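Slide 5: Dyeing in small runs

Gerside started with one jacket, garment-dyed in 83 colours over two seasons. Most of those colours never went past a sample. The ones that sold were the dull ones: putty, slate, a brown we called Estcombe after the street the studio is on.

Minimum order at the dyehouse is 600 pieces a colour. We split ours with Tornico, who take the trousers. Pause here, ask who has shared a minimum.

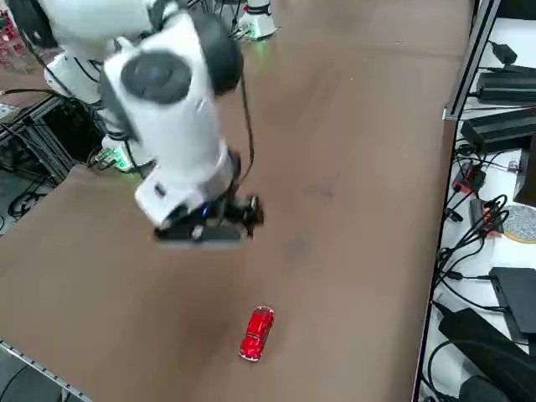 White arm with black gripper over a brown tabletop.

Slide 6: What went wrong in July

Out of 949 jackets, the grey batch came back with the thread a shade lighter than the cloth. Polyester thread, cotton shell. We had specified cotton thread and didn't check the cones. Pass the sleeve around.

Sold them as seconds with the fault written on the swing tag. Don't give the price unless asked.

Slide 7: Next range

2 fabrics only, both from Dwivedi. Organic canvas and a lighter twill. Skip the twill if running over.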